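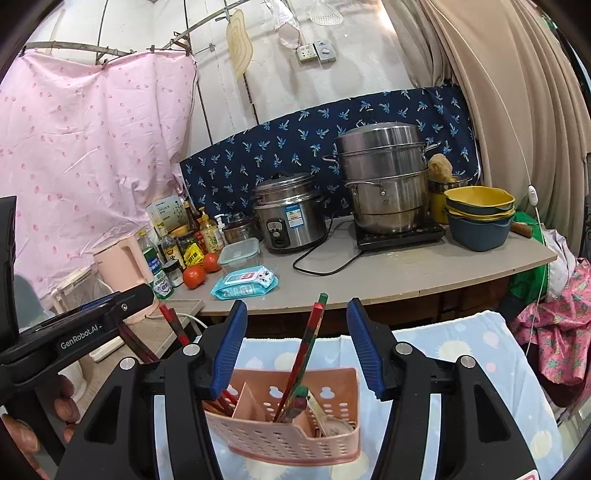

Fig. 1. Hand-held gripper at a pink caddy, fingers open on both sides of one chopstick.

Unit 4 – Choosing a hand-held gripper kit
Notes: Josefien Mertens. Reading time: 2 min

We compare two offers, Bratel and Cumlow. Both are rental kits for recording household tasks by hand. Bratel asks 300 per month, Cumlow asks 900 but includes the checking of the recordings.

Points to look at in Fig. 1:
– A chopstick is thin. Are the finger pads wide enough to hold it without turning?
– How near can the fingers come to the other chopsticks in the caddy?

Please read also the service terms. Bratel replaces worn pads only until August – after this the user pays.

Homework: write 70 words on which kit you would rent for a small kitchen. Send it to Graziella Morelli before 17:00.

2 comments · 5 shares
© Kaczmarczyk Course Office, room 2087 | Back to top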